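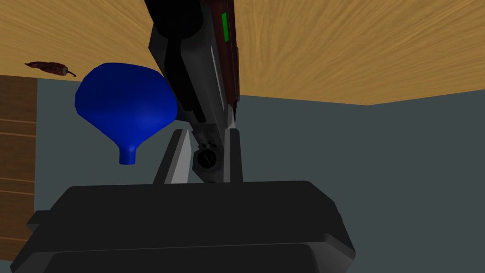 Qui sommes-nous ?

Bienvenue chez Ralladier ! Nous sommes une petite fondation de quartier, et notre affaire, depuis le début, c'est de rapprocher les habitants et les policiers municipaux autour d'une chose que tout le monde possède, ou a possédée un jour avant de se la faire voler : le vélo. Nous finançons des ateliers de gravage, des antivols pour les collégiens et des balades encadrées par les agents de la brigade cycliste, qui sont (nous le disons sans flatterie) d'une patience admirable avec les plus petits.

Tout a commencé au mois de mai, sur un coin de trottoir, quand Shiuli Herath a prêté sa pompe à un agent dont le pneu venait de rendre l'âme. Ils ont bavardé, d'autres voisins se sont arrêtés, et l'idée d'un rendez-vous régulier est née là, entre deux rustines. Shiuli préside aujourd'hui la fondation, et elle a toujours la même pompe.
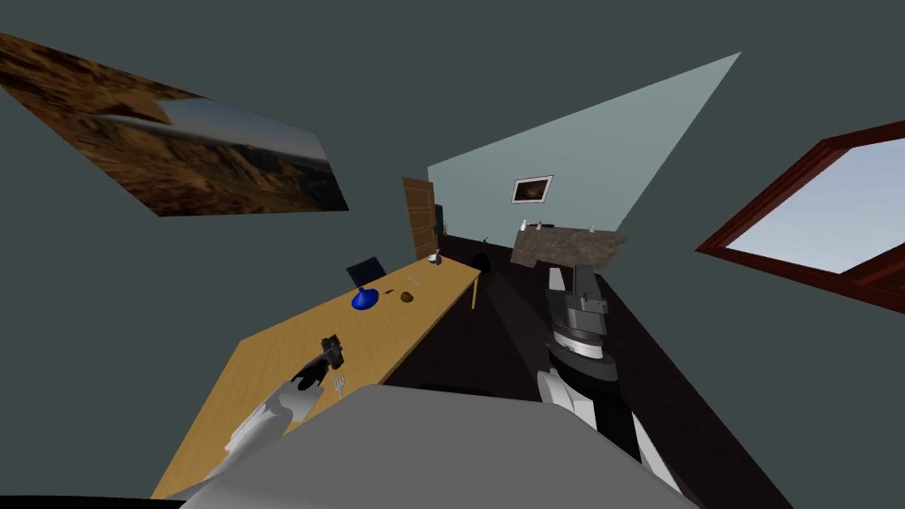 Au mur, notre grand paysage de roches brunes et ocre.

Notre premier grand rassemblement s'est tenu le dimanche 18 septembre 2022. Ce jour-là, 97 vélos ont été gravés dans l'après-midi, et il a fallu retourner chercher du café deux fois ! Depuis, le programme Skalluron est devenu notre fil rouge : 12 ateliers par an, gratuits, ouverts à tous, avec ou sans rendez-vous. On y vient avec un vieux clou ou une belle machine, peu importe, et on repart avec un numéro gravé, une fiche d'identification et souvent un nouveau copain de quartier. 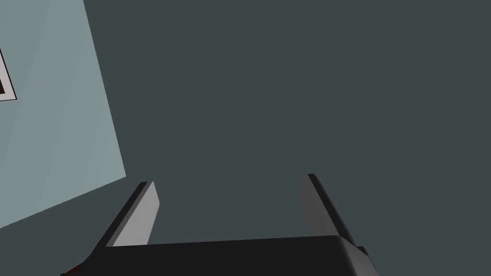 Borislav Stojanović s'occupe des relations avec la brigade et du calendrier des sorties, ce qui lui vaut de longues heures au téléphone et une connaissance assez redoutable des horaires de chacun. C'est aussi lui qui reçoit les familles lorsqu'elles veulent inscrire un enfant à la balade du samedi. Si vous venez le voir, cherchez le mur clair, gris-bleu, avec son image encadrée : on y bavarde volontiers, et pas seulement de vélo.

Côté finances, nous vivons de dons, petits et grands, et du soutien fidèle des établissements Savolainen et Havosix, qui nous ont permis d'offrir 40 casques aux élèves de sixième et de former 22 bénévoles au gravage. Un immense merci à eux.

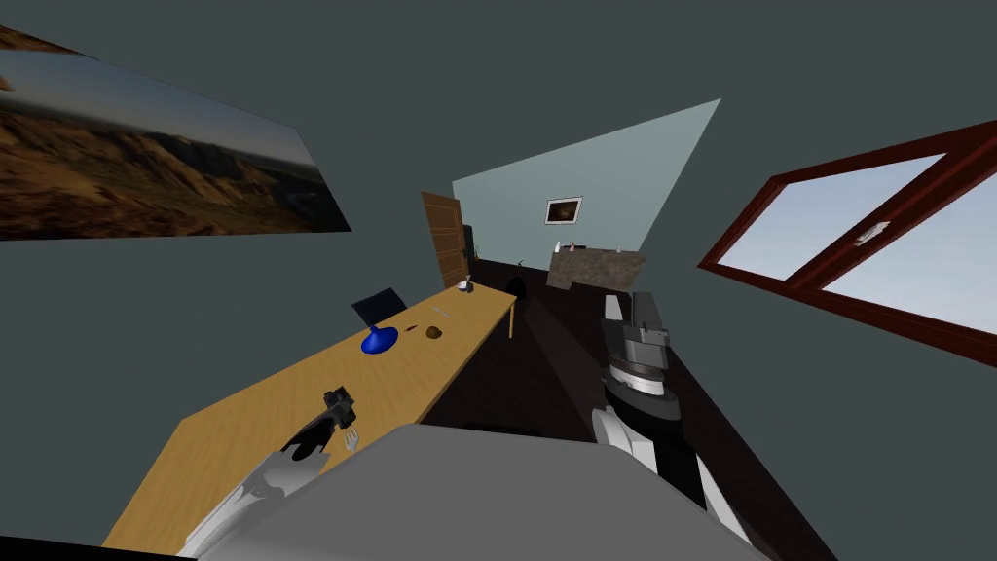
Nous cherchons toujours des bras, des outils et des idées, et il n'est pas nécessaire de savoir démonter un dérailleur pour nous rejoindre (la moitié de l'équipe en serait bien incapable). Passez donc nous dire bonjour. Une porte en bois brun entrouverte, une fenêtre au gros cadre brun-rouge avec un peu de ciel bleu pâle derrière, vous voilà chez nous. Pour un don ou une inscription aux ateliers, le formulaire de contact reste le plus simple, et Shiuli répond à chaque message, parfois un peu longuement !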